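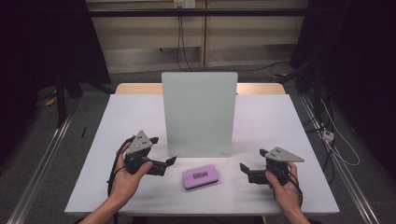
The Gondberg desk board is a frosted glass writing panel for meeting tables, counters and classrooms. It stands upright on a tabletop and wipes clean with an ordinary whiteboard eraser, like the pink-purple one lying in front of it. Use dry-erase markers only.

Stand
The glass leans back slightly on a wire stand – no screws or wall fixings. The small printed mark goes at the lower right.
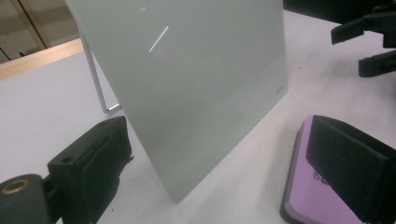

Ordering
Item 747. Boxes of 3 or 20. Trade orders: Despina Cozma, Storkine.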